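Pranness library to stay open on Thursday evenings

14/11/2022

Readers in Pranness will be able to borrow, browse and sit in the warm until eight o'clock on Thursdays from January, after the town council agreed to pay for longer hours at the library on Strebel Street.

The decision follows a petition started in the spring by Flurina Hofstetter, a school cook who found that she could never get to the library before it shut. She left a few sheets of paper on the counter at the baker's, thinking that her neighbours might sign it, and ended up with 3,234 names -- a good many of them from Vosard and the farms further up the valley, where the mobile library stopped calling some years ago.

"I only wanted to be able to change my books after work," she said. "Then people kept stopping me in the street to tell me what they used to read there as children, and I thought, well, I had better see this through."
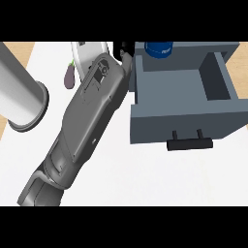
The evening opening will run for a full year to begin with, and the council will look at the visitor numbers before deciding what to do after that. The children's room will be open as well, with a story time at half past five for families who come straight from nursery, and the reading group that has been meeting in the back of the Elline café will move across to the library's upstairs room, where there are rather more chairs and no coffee machine to talk over.

Demetrius Ferreira, who has run the library for 20 years, told Monday's meeting that he was delighted, and a little nervous about the heating. The boiler is an old one and has its moods, but he has been promised that it will be looked at before the new hours start. He also hopes to use part of the money to buy 400 new books, with large print and crime novels at the top of the list, as these are what people ask him for most.

The bus company has agreed to hold back the last Thursday service to Vosard so that it leaves the square at 8.15pm, which should give even the slowest chooser time to get a book stamped and a coat buttoned. Parking behind the building will be free after six.

Suggestions for the new books can be handed in at the desk or dropped through the returns slot until the library closes for Christmas. There were already 53 in the box by the end of last week, several of them in the same handwriting.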